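Leave the trays where they are

Opinion
Posted in May by the maintenance desk, Edbridge

When a kitting cell starts missing picks, the first thing most people reach for is the program. Someone opens the teach pendant, nudges a point by a millimetre or two, runs it again and goes to lunch. By the end of the month the program is full of nudges and the cell is worse than when it was handed over. I think this is the wrong way round, and that most of the care a small two-arm cell needs is care of the table.

I look after one of these cells at Edbridge. Two arms face each other across a white table. There are yellow plastic trays down both sides and a stainless steel tray in the middle with a sheet of paper in it. The parts are a round red board, a small motor, a twisted lead and a multi-wire harness, and one of each goes on to the paper. Dotow built the table and Santoso supply the boards and harnesses. The job sheet calls the whole thing the Prorkon kit, after the customer.

In its first spell with us the cell logged 3,329 picks before anyone cleaned anything except the floor. The faults that came up after that were put down to the arms. I went through 46 of them from the log and only four needed any change to the program. The rest were trays that had crept, parts put in at a bad angle, a cable rubbing, or paper that had lifted at a corner.

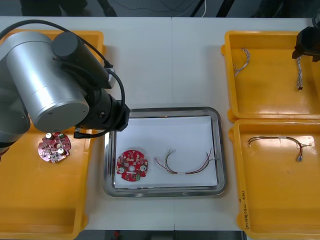

Start with the table

The table top is two panels and there is a seam down the middle. If one panel sits proud of the other, the steel tray rocks, and it doesn't take much. I check it with a straight edge before I look at anything on the pendant. Then I push the trays up against each other, front to back, so the pair on each side touches along the whole edge. A gap there gets wider through a shift and the harness tray is usually the one that wanders.

The trays are glossy, and I would change that if it were my money. Shiny plastic under a bright light gives the camera patches of white. Until somebody buys matt ones, the answer is to wipe them with a dry cloth and leave the lamp alone once it is set. People like to move lamps.
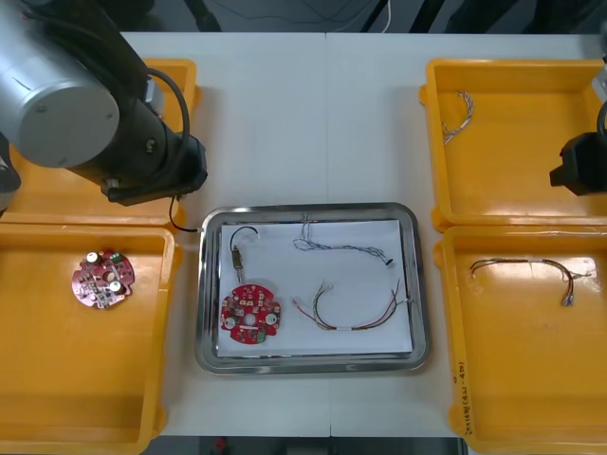
Motor, board, lead and harness on the paper in the steel tray.

The paper is cheap and it matters. It gives the parts a dull, plain ground and it stops the boards sliding on the steel. It has to lie flat and it has to be changed before it curls. I have heard it called a bodge, and I have seen a quote for a moulded insert to replace it. The insert would be a fine thing for a kit that never changes. Ours has changed twice, and both times the paper cost us nothing.

Loading is part of maintenance

This is where I disagree with the way the work is split up. Loading belongs to production and upkeep belongs to us, so the person filling the trays is never shown what the gripper has to do next. Soft parts are the trouble. A board lies how you leave it. A harness springs, its ends fan out, and if the ends lie over the rim the gripper will drag the lot. Motors have thin leads that catch on each other, and when several go in together they should be laid apart by hand.

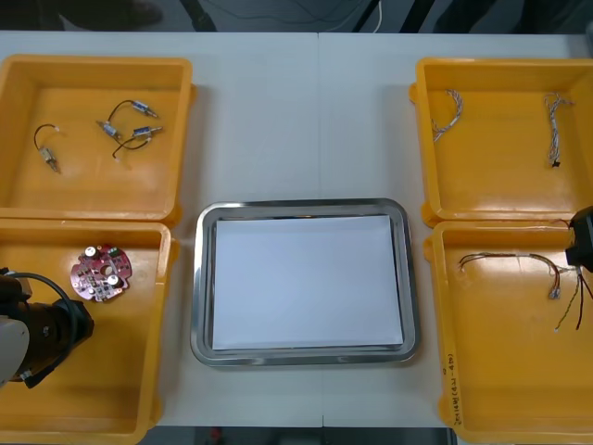

Empty paper in the steel tray, with motors top left and the twisted leads top right.

It takes a minute to show someone this, and I would rather spend that minute than an hour hunting for a fault in an arm that has none. The loader should sign the cell sheet alongside whoever serviced it.

The arms do need looking after. The cable over the wrist wants slack for the full turn and no more, so I run each arm slowly through its reach and watch the loop. Finger screws get checked at the start of the early shift. Points get touched up last, with the old value written down — on paper, next to the new one, with the reason. If there is no reason to write, the point goes back to where it was.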